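October 5, 2026

Up too early. Coffee, half a bagel, parcels. That's been the whole week really, parcels, and it'll be the whole of next week too if I don't get through the pile by the back door. Writing this in bits between other stuff so it's going to be choppy.

Sorted the returns first. The Pruna sweaters all have to go back, wrong green, not even close to the green on the website. It's the green of a hospital hallway. Folded them in tissue anyway, don't know why, they'll just get dumped in a bin at the other end. Old habit. Mom-type folding, sleeves behind, then thirds.

Then the Ondik order. Three bags that should have been one bag. Who packs like this. A scarf by itself in a mailer big enough for a comforter. Kept the mailers though, slit them neat along the top so they can go around again. The drawer for used mailers won't shut anymore. Should start a second drawer. Should probably stop buying things.

Tape gun jammed twice. Got it going with a butter knife. Cut my thumb a bit, not on the knife, on the tape teeth, naturally. Band-Aid, back to it.

Scale is acting up again -- it said 550 grams for the blue bundle, then a different thing when I turned it around, then 550 again. Went with 550. If the post office argues I'll pay the difference, I'm not repacking that one. It took forever to get the air out. You have to kneel on it, then roll from the bottom, then tape quick before it remembers what shape it wants to be. 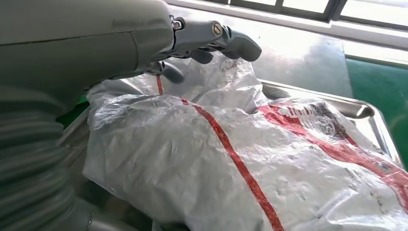
Can you reuse a plastic mailer that's already wrinkled? Usually, as long as the seams hold and there are no holes, and every old label and barcode gets covered or peeled off so the new one is the only thing that scans.

Wrote that out on an index card and stuck it over the table, becuase I keep forgetting the barcode part and in March one of mine came straight back to me. Twice around the county for nothing. Paid for it both times.

Lunch was soup standing up.

Afternoon -- the soft stuff. Always leave it for last and always regret it. Soft things are worse than boxes. A box just sits there. A bag of sweaters slumps and slides and takes the label with it, and then the label has a crease right down the zip code. Trick I picked up from the Sketent forum, flatten the one spot where the label goes with a ruler, hold it there, then stick. Works okay. Worked on most of them. One has a wave in it like a potato chip but the numbers are clear so it's going.

Also trying their thing where you put a slip of paper inside with the address, in case the outside one gets ripped off. Takes ten seconds. Did it for all of them except the first few, and I am not opening those again.

Found the missing Pramanik pillowcases!! They were in the bottom of the bag I thought was all packing scrap. So glad I checked. Been blaming the seller for weeks, wrote them a pretty snippy message too. Sent an apology. Felt about two inches tall. They're nice pillowcases, heavier than I figured, and the stitching is straight. Washed one to see if it'd shrink. It's on the line now, will look tomorrow.

Moved the table away from the radiator so the tape doesn't go gummy. Now the lamp doesn't reach. Extension cord is somewhere. Looked in the hall closet, found the good scissors (!!) but no cord. Worked by the window till the light went and then gave up on labels and just did stuffing, which you can do half blind.

Tally for the day, for my own peace of mind:
9 packed and taped
4 labeled and by the door
3 to redo, tape's lifting at the corners

The lifting ones are all the cheap tape. Done with the cheap tape. It was a dollar less a roll and I've used double on every seam so where's the savings. Put the good kind on the list with dish soap and lightbulbs.

Back hurts, the low part. Ought to raise the table up on something, I'm bent over it all day like a shrimp. Bricks? There are bricks behind the shed. Probably spiders too.

Didn't call about the gutter. Didn't water the fern. Did eat a real dinner, eggs and the end of the potatoes, so that's one thing.

Tomorrow -- post office when it opens, before the line gets bad. Take the bags in the laundry basket so they don't slide all over the back seat like last time. Bring a pen that works, theirs never do. Ask about pickup, if it's free I'm signing up and never standing in that line agian. Then home, redo the corners, find the cord, check the pillowcase.

Bed. Thumb's throbbing a little.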